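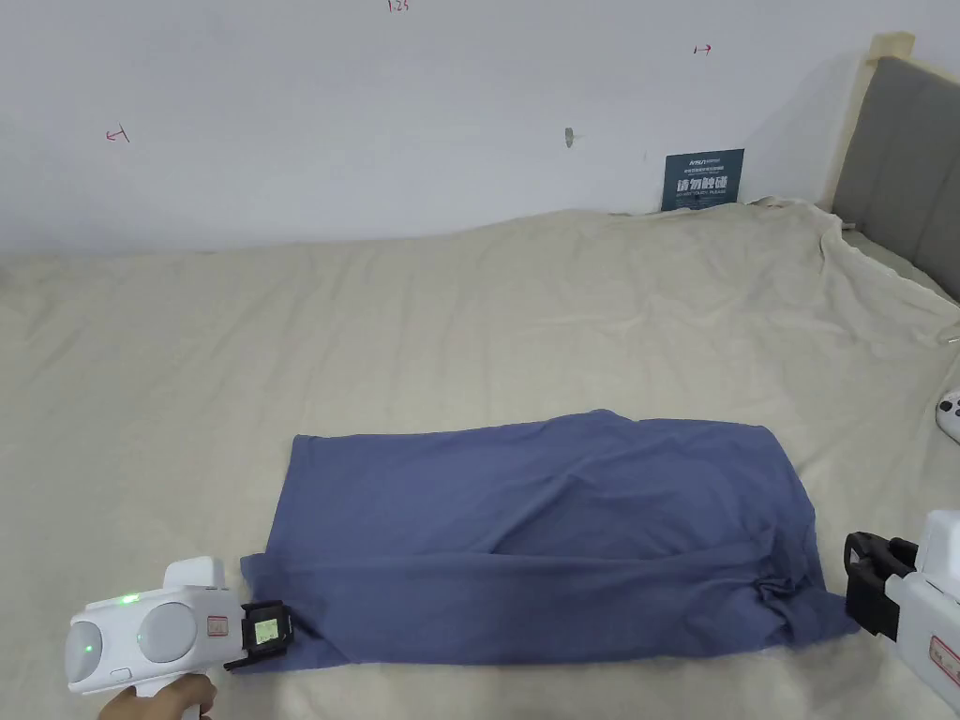
My second draft has a talking problem. I printed the whole thing out last weekend (193 pages, and my poor printer sounded like it was chewing gravel by the end) and sat down with a green pen, and by lunch I had written "what are they DOING?" in the margin so many times that I started shortening it to WATD. My people talk and talk. They sit across from each other in kitchens and say clever stuff and then one of them sighs. So much sighing! What I keep forgetting is that a conversation gets a lot easier to write once there's a thing in the room for it to bump up against, and the thing can be as plain as a piece of blue-gray cloth lying on a cream-colored sheet. Folded up but kind of bunched at one end. Give one sister that to deal with while the other one asks about the money, and I've suddenly got something to write between the lines besides sighing.

So that's been my project for the past couple of weeks, going back through every long talky chapter and giving somebody a job.

The worst one was chapter nine. If you've been reading here for a while you know the book is set in Priton, my made-up river town, and that Dvořáček is the landlord who may or may not have set fire to his own boathouse. Chapter nine is where Lena finally asks him. It ran to 2,013 words, and I went through it with the green pen and found exactly one physical action in it, and the action was "he nodded." I was so proud of that chapter. I read it out loud at the library last October and people were very nice, and now I sort of want to call them all up and apologize.

My first fix was a bad one. I just sprinkled. He picked up a spoon, he put down the spoon, she looked at the window, he picked up the spoon again. You can do that for pages and all you get is a man with a spoon. It reads like stage directions from a school play, and it slowed everything down right where I wanted it to go fast.
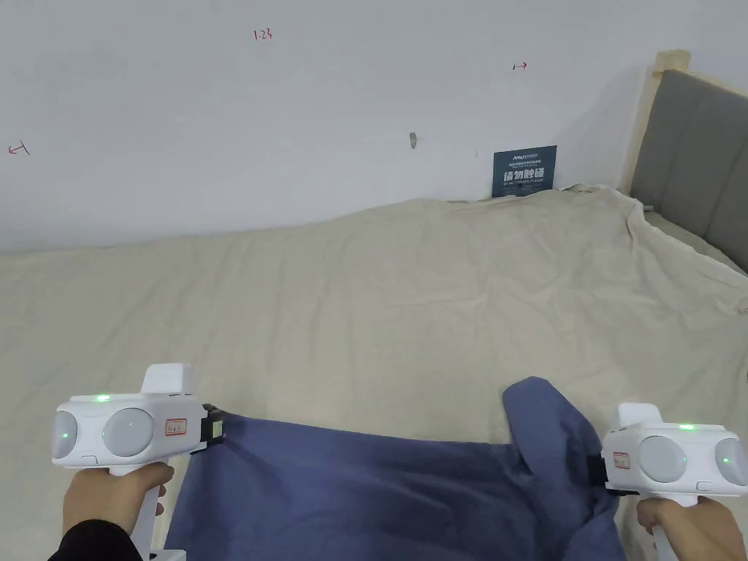

The second try went better, and it took me a whole afternoon of walking around the block to figure out why. The spoon had no end to it. He wasn't trying to get anything done with it, so it didn't matter when he stopped. So I had him mending a fishing net instead, with Lena holding the other side of it for him, and oh my gosh, the difference. Now she can't leave, not without dropping her end. He can't look at her because he's looking at the knots. When she says the word "boathouse" he keeps tying, and about four lines later he has to undo what he just tied, and I never have to write "he seemed nervous" at all. I cut 283 words of people explaining their feelings and I don't miss a single one of them.

A few things I've noticed while doing this, in no order because I'm writing this with my coffee going cold:

It helps if the chore takes two people, or at least if the second person is in the way.

It helps if I know how to do it myself. I tried to have Lena's aunt rebuild a carburetor and, well, I have never in my life touched a carburetor. She peels potatoes now.

Boring is fine. I had it in my head that the activity should mean something, like she's pruning roses because she's cutting off her past, and every time I tried it I could hear myself being Literary. Just let her peel the potatoes. If they turn into something later, great.

And the big one for me is that I don't have to finish the chore. I was so careful at first, I walked everybody through to the last potato. Then I tried ending a chapter with the pot still half full and it had more of a pull to it, I wanted to turn the page and I'm the one who wrote it.

I haven't figured out phone calls yet. There are two long ones in the Grakmont section, when Lena's away at school, and giving a person on the phone something to do just makes her sound like she isn't listening. Maybe she isn't? I might try that. 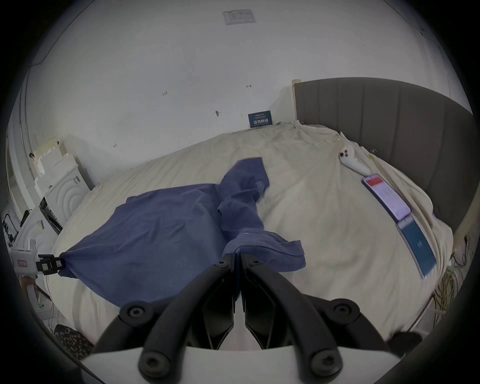

Kristýna Krajčí wrote to me after my last post that she does it the other way around: she picks the chore before she knows what the argument is about, sets a timer, and lets her characters get on each other's nerves until one of them says something she wasn't expecting. She also thinks I should leave some of my talky scenes alone, and that two people sitting perfectly still can be scarier than anything you could do with a net.

I think she's right about the stillness, and I've got a candidate for it. Near the end there's a scene at the Rusora ferry landing where Dvořáček and Lena wait for a boat, and I had been about to hand him a pocketknife and a stick. I'm going to leave his hands in his lap and see what happens. As for the timer, I tried it last night with ten minutes and a clogged sink, and got a page and a half of Lena's aunt yelling about a wedding I didn't know she'd been to. No clue where it goes. I've stuck it in behind page 109 for now, and I'm off to buy more green pens.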